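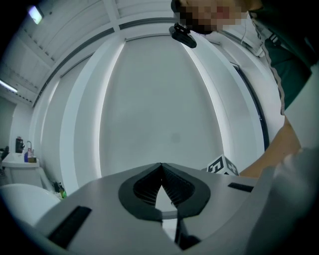
Altano counter set, white

Back in stock from January. Same set as before, new hinges, same price.

What you get
Base cabinet with white countertop, 80 cm wide
One wall cabinet, two shelves
Curved metal faucet, single lever
Screws, wall plugs, paper template for the wall holes

Not included — sink trap, supply hoses, sealant. Get the hoses first, the shop down the road never has the right ones.

Sizes
Counter height 900 mm with the feet all the way in. Feet add a bit more if your floor slopes. Wall cabinet goes wherever you like but leave room for a coffee machine under it, the tall ones need more than you'd think.

Good for break rooms, small offices, studio corners. Not for outdoors. Not for a real cooking kitchen either, there's no cutout for a stove and we won't make one.

Finish
Plain white, matte. Wipes clean with a damp cloth and dish soap. No scouring pads please. Coffee left overnight will mark the edge strip, so wipe teh edge too.

Putting it together
Two people, one afternoon. Base first, level it, then the top. Hang the wall cabinet last. Template is printed both sides, use the side marked Rukau if your wall is hollow panel.

Shanthi Wijesinghe in the workshop answers fitting questions, mornings only. Anjana Wickramasinghe does orders and returns.

Price
859 for the set, delivery extra. Wall cabinet on its own — ask. Spare shelves come in packs of five, and they fit the older Barua cabinets too, but not the narrow one.

Returns
Unopened boxes only. Check the top for chips before you sign for it, we cant replace it after.

Also see: Plalteck shelf liners, Rukau wall plugs, replacment feet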